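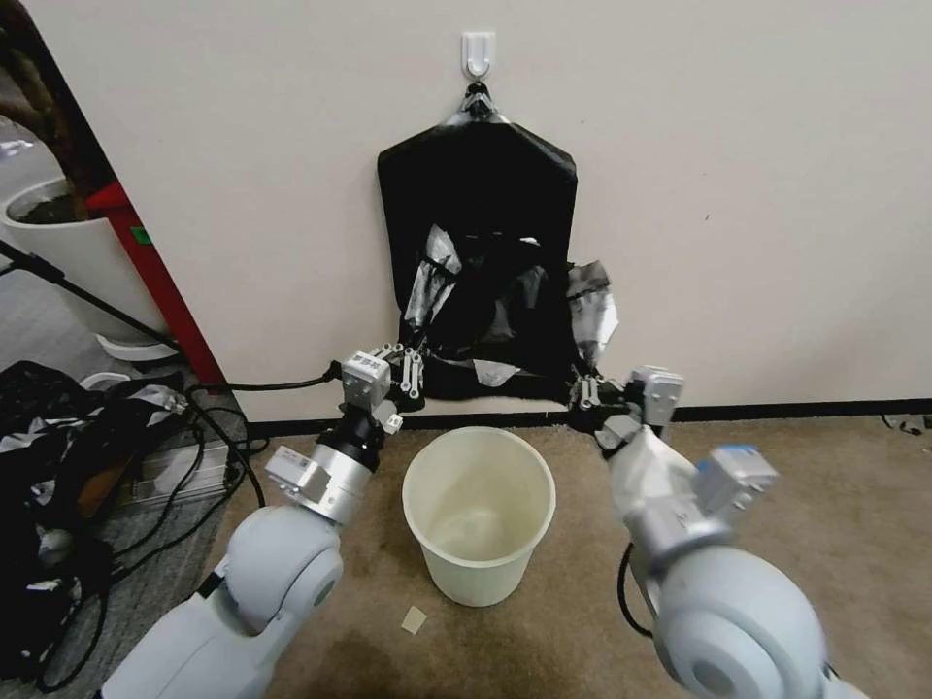

Multi-finger hand vs. parallel jaw on fabric
Forum: End Effectors

ralcides
Posted 29 Aug 2018
We are comparing two end effectors on a dual-arm setup. Task is a hanging garment bag: pinch both lower corners, then spread. The multi-finger hands are from Lisari, the parallel jaws are Revon with flat rubber pads. 12 trials each. Hands got both corners in 9, jaws in 7. Same controller, same approach path. Is that gap worth the extra wiring and the second power supply?
Alcides Marinho

torquelimit
With 12 trials, no. A difference of two is noise. Run more before you buy anything.

rosi_aguiar
Agree on the sample size, but look at how they fail. Flat pads on thin lining slide out once the other arm pulls. Fingers can curl behind the fold. I would log slip separately from missed grasps.

ralcides
Logged. Of the jaw failures, four were slip and one was a miss. All three hand failures were misses, left arm.

torquelimit
Then change the pads before changing the gripper. We put softer Moura pads on ours in July and slip mostly went away. Cheaper than ten fingers' worth of tendons to re-tension.

rosi_aguiar
Softer pads pick up lint and you lose the friction in a week. Also, all misses on one arm sounds like calibration. Have you redone hand-eye on the left since you mounted the hand?

ralcides
No. I reused the transform from the jaws and corrected for tool length only.

rosi_aguiar
There it is. The wrist adapter is probably not square either. Redo it with the hand on.

kpw_13
Which closing mode? On the Lisari the default is position control and it stalls on thick seams. Current control is better for cloth – set the limit low and ramp up.

ralcides
Position, default speed. I will switch to current, recalibrate the left side and rerun both sets. Hard pads first, then soft if Rosport has them in stock.

torquelimit
Change one thing at a time or the numbers are useless. Still betting on the jaws.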